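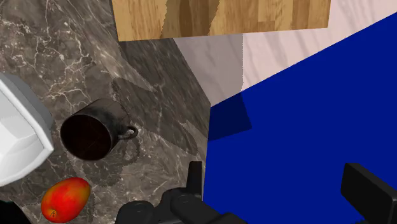

# Countertop sim set: README for people with a budget

Maintained by Đạt Phí, Nondeck

Last updated: April

This folder holds simulated kitchen episodes and the planning notes that go with them. It was put together to help us decide whether to buy a second arm, and if so which gripper to put on it. It was not put together to sell you one. If you came from the Dokorbridge slides looking for the savings chart, it isn't in here. I couldn't reproduce it.

## What's in the folder

- `episodes/` rendered countertop episodes, one per subfolder
- `layouts/` object placements and surface textures
- `quotes/` vendor quotes, prices blacked out in the shared copy
- `budget.csv` my worksheet, with formulas left in so you can argue with them

Objects are ordinary kitchen stuff. A typical start has a black mug lying on its side on dark marble with a mango near it, and the two gripper fingers wide open at the bottom of the view. Textures are swapped between layouts, so expect marble next to wood next to a flat blue that no kitchen would put up with. Shadow borders are ragged in places. I left them that way.

## What it can tell you

Whether a given finger shape has room to get at a mug handle. Whether your policy falls apart when the counter changes. Whether the view you plan to use loses the object behind the fingers. These are worth knowing before a purchase order goes out, and finding them out in sim costs you compute and an afternoon.

## What it can't tell you

How long the fingers last. What a bruised mango looks like after the third try. How much of your technician's week goes to the thing. Contact in the simulator is tidy and fruit is treated as a rigid shape, so any grip force you read out of these files is a number about the simulator. Please don't paste it into a spec. Someone did that with the Lauritsen quote and we spent a long Friday call backing out of it.

I'd also be careful with success rates. A policy that scores well here has earned a bench test. It hasn't earned a line in the capital plan.

## Budget notes

The vendor quote covers the arm, the controller and 2 grippers. It doesn't cover:

- mounting plate and the bench to bolt it to
- spare fingers (the quote calls these "consumables," on page 20, and gives no price)
- guarding, if your safety person wants it, and ours did
- annual support after the first year
- shipping back for repair
- somebody's time

When I added those in, the total went up 49 percent over the quoted figure. Lauritsen came out better than Cimby on support and worse on spares. Neither would put a finger replacement interval in writing. I asked both twice.

My current recommendation is to rent one arm for a quarter, run the same layouts on a real counter, and hold the purchase until we've seen both sets of results side by side. Dokorbridge disagrees and their reasons are in `quotes/reply.txt`. Read them. I wasn't convinced, but they know their integration costs better than I do.

## Known problems

- Some layouts put objects partly outside the view. Fine for training, bad for measuring clearance.
- `budget.csv` assumes one shift. Change the cell at the top if you run more.
- The Cimby gripper model is built from their brochure drawing. Treat its finger width as a guess.

## Use

Internal and partner use. Ask before passing on anything in `quotes/`.

Comments (3)

**tmk_bench** We budgeted zero for spare fingers last year. Please keep that section in bold.

**orla.p** Is the 49 percent with or without guarding? Our site won't need it.

**Đạt Phí** With. Zero out the guarding row and it recalculates.

This site uses cookies to remember your settings. Accept | Manage preferences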